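Interior Materials and Finishes
Unit 4 handout: Color and Surface in the Kitchen
Revised 11/7/23

Read this before the studio session and bring it with you. The reading in the course pack covers the same ground in more detail, but the terms used in the quiz are the ones given in this handout.

1. Hue, value and saturation

Hue is the name of the color: orange, green, blue. Value is how light or dark it is. Saturation is how strong or gray it is. Most mistakes in student schemes are mistakes of value. Two finishes may have quite different hues and still look dull together if their values are close. To check, squint at your samples or copy them in black and white.

Digital color is usually stored as 256 levels each for red, green and blue. Paint is not mixed this way, so a color picked on a screen must always be checked against a painted card.

Warm walls make brown finishes look related to them. A strong orange next to a dark brown is a large step in value and a small step in hue.
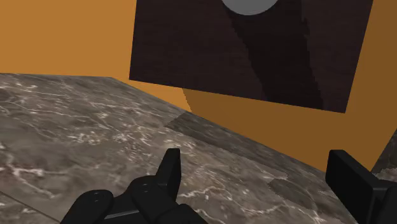 2. Wood tones

Wood is seldom one color. Grain direction, finish and the angle of the light all change how it reads. When you record a wood sample, note:
– the overall value (light, medium, dark)
– the undertone (red, yellow or gray)
– the sheen (matte, satin or gloss)

A shadow across a dark panel can give it a second shade. Do not record the shadow as part of the finish. Move the sample and look again.

3. Stone and stone patterns

Marble is limestone that has been changed by heat and pressure. The veins come from other minerals, such as clay or iron oxides, that were in the original rock. Marble is softer than granite and is marked by acids, including lemon juice and vinegar. A honed surface hides these marks better than a polished one.

Veining has scale. Large, high-contrast veins need a long run of counter to look right. On a small counter they can look like patches. Dark gray stone with pale veins also ties together light and dark finishes elsewhere in the room.

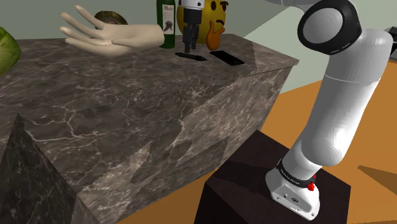

Does sealing a marble counter stop acid marks?
Sealer slows down stains from oil and wine, but acid still reacts with the surface of the stone. Wipe up spills right away and use a cutting board.

4. Black and white accents

Use black in small amounts, and repeat it in at least 2 places so that it looks planned. White next to dark stone will look brighter than the same white against a pale wall – this is simultaneous contrast.

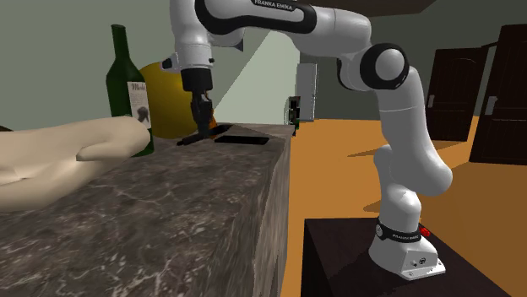
5. Assignment

Prepare one sample board for the Cluvell kitchen plan. Include a wall color, a wood finish and a counter material. Attach a written statement of no more than 300 words that explains your choices in terms of value and undertone. Boards are due at the first studio session in December.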